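Home Cooking Basics, Evening Class
Session 2 notes: a pot of beans and what to do with it
Carmela Benedetti, 1 Mar 2022

Okay, beans. I promised those of you who missed the first session that I'd type this one up properly, and then I got carried away, so it's longer than the soup notes. Keep it in the kitchen and scribble on it. Mine is covered in tomato.

Sorting and soaking

Tip the dry beans onto a tray and run your fingers through them. You're looking for tiny stones and anything shriveled. I skipped this for years, until I bit down on a pebble at my own dinner table (Renzo Guerra was sitting right next to me and heard the crunch). Now I sort.

We used 400 grams of dry cannellini in class, which feeds a family with enough left for lunches. Cover them with plenty of cold water, more than you think, and leave them overnight. They swell up a lot! In June, when my kitchen gets hot, I put the bowl in the fridge so nothing starts to ferment.

Forgot to soak? Bring the beans to a boil, let them go for two minutes, turn off the heat, put the lid on and walk away for an hour. Drain, then carry on as normal. The skins split a bit more this way but the flavor is fine.
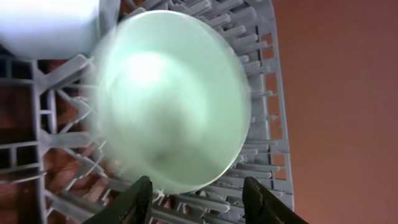
Cooking

Fresh water, always. Cover the beans by a couple of inches and add a bay leaf, half an onion and a glug of olive oil. Bring it up to a real rolling boil for ten minutes before you turn it down. If you ever swap in red kidney beans, please don't skip that part, they can make you properly sick if they're undercooked, and a slow cooker on low won't get hot enough to fix it.

After that you want lazy bubbles. Lid half on. Start tasting at 45 minutes, but old beans can take two hours and there's no way to tell by looking at the bag. Taste more than one! I try three or four from different parts of the pot, and if even one is chalky in the middle I keep going.

Salt: Fiorella Parisi asked about this and we had a good argument over it. My grandmother swore that salting early made the beans tough. I salt at the start and mine come out soft, so there you go. Acid is a different story. Tomatoes, vinegar, lemon, all of that waits until the beans are tender, or you'll be standing at the stove till midnight.

Let them cool in their own liquid. And don't pour that liquid away, it's the best part. I freeze it with the beans, in small tubs, 100 grams of drained beans to a tub plus enough broth to cover.
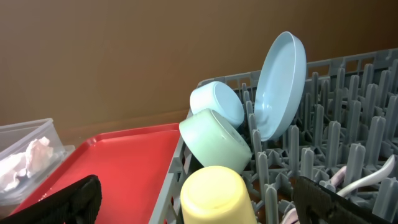
Three dinners from one pot

Beans and greens. Fry two sliced garlic cloves in oil over low heat until they just start to color. Add a big bunch of chopped kale or chard, a pinch of chili flakes and a ladle of bean broth. When the greens have flopped, stir in the beans and mash a few against the side of the pan. Toast underneath, egg on top if you're hungry.

Pasta e fagioli. Soften an onion, a carrot and a celery stalk very slowly (twenty minutes, I mean it). Add a spoonful of tomato paste, then beans, broth and a handful of small pasta. It should be thick, and it gets thicker as it sits, so save some broth for loosening the leftovers.

Bean mash. Warm beans, olive oil, lemon, black pepper, and a fork. Tahmineh Bagheri stirs in dried mint and fried onions at the end, which I had never tried and now make every week.

For next time

Cook one pot at home, any white bean you like, and write down how long it took from the first boil. Bring a small tub of the result so we can taste them side by side. We'll be moving on to lentils, no soaking required, and Dario Barbieri is bringing the big pot.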